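# Board Segmentation and Edge Tracking from a Wrist View

Project report, Mullar Institute, Department of Applied Computing
Authors: Urszula Szewczyk and Ikechukwu Ekpo
Supervisor: Stanisława Walczak

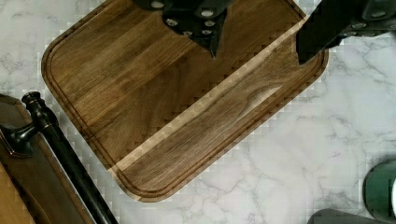
*Figure 1. Wrist camera view of the cutting board on the marble countertop, with both black gripper parts at the top.*

## 1. Purpose

The project developed a software module, named Plusow, which finds the outline of a flat kitchen object in the wrist camera image and passes a target pose to the existing motion planner. The work was limited to perception and to the link with the planner. No changes were made to the low-level controller.

## 2. Problem

The earlier module selected regions by colour. It performed poorly on boards with strong grain. The board in Figure 1 has a pale strip running diagonally across darker wood, and a colour threshold treats such a strip as a boundary between two objects. The carved groove near the rim presents a second difficulty, as it runs parallel to the true edge and may be chosen in its place. Compression adds a third: the image shows blocky, stair-stepped artefacts along the rim, which disturb any method based on sharp local gradients.

## 3. Method

The data set contained 1,597 labelled images, of which 206 were held back for testing. Labelling was carried out by the authors and checked by Jolanta Pawłowska.

Each image is first masked to remove the gripper, using the known joint positions. A small segmentation network then produces a region for the board. Straight lines are fitted to the region boundary, and where two parallel candidates are found, the outer one is kept. The rounded corners are excluded from the fit. If a side lies outside the image, the module returns a partial outline and requests a new viewpoint from the planner.

## 4. Results

The module returned a usable outline in all but 6 of the test images. In four of these the groove was selected as the edge; in the other two the gripper mask covered too much of the rim. Division of the board along pale grain did not occur in the test set.

## 5. Limitations

All images were recorded under one lighting arrangement. Dark trays placed beside a board were not labelled as a separate class, and this should be corrected before the module is used for sorting tasks. The gripper mask also depends on a calibration which must be repeated whenever the camera is refitted.

## 6. Acknowledgements

The authors thank Gisela Maldonado for access to the planner source code and for her comments on the September draft.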